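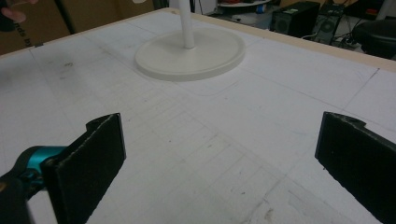 Operator Guide > Section 9: Good Practice at the Table

Welcome to Section 9! If you've worked through the wiring and calibration sections you have earned a softer chapter, and this one asks for very little in the way of tools. It covers how we expect everybody on the Flosusska program to set up, handle and leave a table when recording with the hand-held grippers, and it applies equally at Badholm and at the Vollamance site, even though the two rooms are laid out quite differently.

Please read the whole section once before your first session, and then keep it somewhere you can get at it. Shaimaa Filali, who wrote most of the original rules, likes to have a printed copy taped inside the cupboard door, and we think that's a lovely idea.

9.1 Before you pick up the grippers

1. Wipe the table surface with a dry cloth. Old smudges and scuffs that don't come off are fine and do not need to be reported. Crumbs, grit and anything sticky should go.

2. Check that the sheet lies flat all the way to its edges. If a strip of tape has lifted, replace it now, with the same kind of tape.

3. Set the standing object on the sheet first. For the mug tree task this means the white stand, with its round base sitting fully flat. Give the pole a gentle nudge with one finger. If the base rocks, turn it a little until it settles, and if it still rocks, swap it for another from the shelf.

4. If your sheet has a traced outline for the object, go by the task card as to whether you should use it. Some cards want the base on its mark every time and others want it moved between takes (yes, this catches people out, and it caught two of us in the same afternoon).

5. Look over the finger pads on both grippers. A bit of fraying along an outer edge is ordinary wear. A pad that has come away from the finger is a different matter, and that gripper stays on the bench until the pad has been replaced.

NOTE: Pads are replaced in pairs, always. One fresh pad facing one worn pad will grip crookedly, and you'll spend the rest of the session wondering what you are doing wrong.

9.2 Handling the object

Now for the part people enjoy. Hold each gripper the way you would hold a garden trowel, firmly but without squeezing the life out of it, and keep your elbows loose.

1. Start every take with both grippers over the sheet and the fingers open.

2. Wait a slow breath before you move.

3. Bring the fingers to the object at a steady pace. With light utensils, such as the slotted spoon, take hold of the handle unless the card says otherwise.
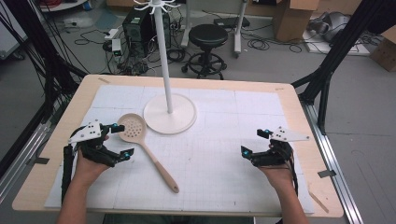 4. Keep your bare hands off the object for as long as the take is running. If something slips, let it slip, finish the motion as best you can and mark the take as a miss. Misses are useful to us, and there's no shame at all in a session that has 40 of them.

5. Set the object down before you open the fingers. Dropping it from a height, even a small one, is hard on the sheet and harder on the object.

CAUTION: Watch your cables. They should trail away behind your wrist and never across the sheet, where they can catch the stand and pull it over. If you feel a tug, stop and free the cable before going on.

CAUTION: Do not reach past the standing object with your face low to the table. A thin pole is very easy to miss when your attention is on your fingertips.

Callum Dobson asked us to add that 90 minutes is the longest anyone should go without a proper rest, and that a proper rest means putting the grippers down. We agree with him completely. Your wrists will tell you sooner, so please listen to them.

9.3 The area beyond the table

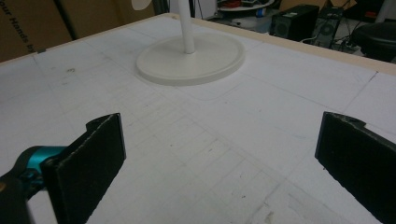
Photo: Pranab Wickramasinghe / Abeysekara

Floors fill up, we all know it. The rule is simply that you must be able to walk from your place at the table to the stop switch without stepping over a cable. Power strips belong against a wall or under a bench. Computer towers may stand on the floor, but leave a hand's width clear in front of any fan opening. Boxes can stay so long as they aren't on your path to the switch, and stools should be pushed in when they aren't being sat on.

Anyone else in the room should stay back from the table edge during a take. A quiet "recording" said out loud is enough warning, and it's good manners too.

9.4 Closing the session

1. Rest both grippers in their cradles with the fingers open.

2. Fill in the session sheet, including the misses.

3. Return loose objects to the bin marked for that task. The stand may stay out if the next session uses the same card.

4. Tell Toàn La about any damage, however small.

Form 274 is for injuries and near misses only, and the old version from August should no longer be used.

Section last revised 2026-05-16, N. Pumphrey

Next: Section 10, Storing and Shipping the Grippers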